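5.3 The silent offset: a failure we did not expect

Of everything we learned from running the two-arm packing cell, the fault described in this section taught us the most, and we are excited to write it up in full. Failures of this sort usually shrink to a single line in a results table. We think this one deserves more room, partly for what it cost us and partly for how much fun it was to track down.

The task is the basket transfer from Section 3. Two arms stand at a wooden table inside a metal frame. One arm reaches into a plastic basket of wrapped packets, closes on a single packet, lifts it clear of the rim and sets it down on the table, where the other arm takes over. The policy is the one we call Varnuvar throughout the paper, trained on demonstrations that Sihan Yu and Zhuoran Peng collected by hand. The low-level controller is the Gidow stack, unchanged from our earlier work. In total we ran 364 trials of the transfer, split into blocks of 40, with the basket refilled and moved to a new spot between blocks.

For the first several blocks everything looked wonderful. The policy picked cleanly, recovered from slips in ways we had never shown it, and even learned to nudge a leaning packet upright against the basket wall before closing on it. Then, partway through a block in August, the arm began to miss. The misses were small. The fingers would come down a little too far forward, touch the basket rim, and close on the top edge of a packet in place of its body. Sometimes the grip held anyway. Sometimes the wrapper slid out on the way up and the packet dropped back on the pile.

What made the fault so hard to see was that no alarm ever fired. The joint readings were smooth, motor currents stayed within their limits, and the controller reported that each target pose had been reached. As far as the software knew, the arm was exactly where it had been told to go. We only noticed a pattern when Soledad Manríquez went through the logs for an unrelated reason (she was checking battery records for the wireless button box) and saw that the number of second attempts had been climbing for most of the afternoon.

5.3.1 Looking in the wrong places

Our first guess was the policy. Shiny wrapping is a known headache for cameras, and a stack of identical packets gives the network very little to tell one edge from the next. Yichen Duan reran the failed trials offline, feeding the saved wrist images back through the network and comparing its outputs with those from good trials. The outputs were sensible. If anything the network was trying to correct the error, asking for small backward motions at each step, but never quite enough of them.

Our second guess was the light. The cell sits in an open workspace with bright ceiling lamps, and glare on plastic film shifts as the arm moves. We repeated a block with half of the lamps switched off. The misses continued, a touch more often than before, and we put that idea away too.

Our third guess was the basket itself. A smooth basket on a smooth tabletop can creep a little each time a finger brushes the rim, and creep in one direction would look a lot like an arm drifting in the other. We marked the basket's corners with tape and ran another block. It did creep, which was a nice thing to learn, but by far too little to explain what we were seeing, and often in the wrong direction.

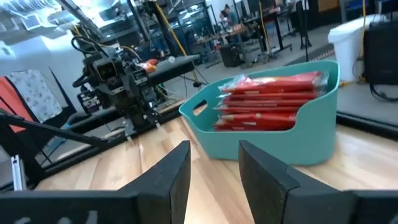 Figure 7. Wrist camera view of the transfer task, with the gripper open in front of the basket of wrapped packets. The second arm is at left.

The answer came from the least clever test we tried. Aiguo Yao clamped a steel ruler to the table, commanded the arm to touch its end, and took a reading. He then ran the arm through a fast unloaded motion for ten minutes and had it touch the ruler again. The fingertip landed several millimeters away from where it had been. The encoder values for the two touches were the same.

5.3.2 The cause

The drift came from the coupling between the output shaft of the elbow motor and the link it drives. The coupling is held by a set screw, and the screw had backed out far enough to let the shaft slip a tiny amount under quick reversals of direction. The encoder sits on the motor side, so it never saw the slip. Each reversal moved the link a little further from where the controller believed it to be, and gravity made sure that the slips added up mostly in one direction.

This explains the whole afternoon. The network saw the error through the wrist camera and asked for a correction. The controller carried out the correction faithfully, starting from a false idea of where the link was. The next motion then added a bit more slip. We find it quite lovely that the policy hid the fault for as long as it did! A scripted arm would have struck the rim within a few cycles and someone would have walked over to look. The learned policy kept finding ways to get the packet out, and so the hardware grew worse while the success rate hardly changed.

There is a safety side to this as well. An arm that is wrong about its own position is also wrong about its keep-out zones. During the affected block the zone between the two arms was still being enforced in software, but on the basis of joint angles that no longer matched the real ones. The arms did not collide. The margin between them was smaller than the number on our screen, and we would not have known.

5.3.3 What we changed

We made three changes, all of them cheap. The set screws on both arms were refitted with thread-locking compound and given a paint line, so that a turned screw can be spotted at a glance. We added a touch check at the start of every block and again after every ten trials: the gripper closes, lowers onto a fixed pin on the table, and compares the contact pose with the stored one. If the two differ by more than a set amount, the cell stops and asks for a person. Last, we now log the size of the policy's corrections as a signal in its own right. The Qin monitor, which until then had only watched motor temperature, was extended by Zhuoran Peng to watch this value and raise a warning when it leans in one direction for too long.

The last change is the one we are most eager to share. When we replayed the logs from the bad block, the new warning fired around 75 minutes before the first dropped packet. It needs no extra sensor and runs on data that any setup of this kind already records. On the clean blocks it stayed quiet, apart from one warning just after the basket had been refilled by hand and pushed up against its tape marks.

We left the affected block in the totals reported in Table 4 and marked it there. Taking it out raises the success rate slightly and does not change the order of the methods. We have not yet tested the warning on the Selteck arm, whose encoders sit on the link side and should catch this kind of slip directly. Loose fingertips and a bent camera mount would still get past those encoders, and we plan to introduce both faults on purpose in the next round of trials.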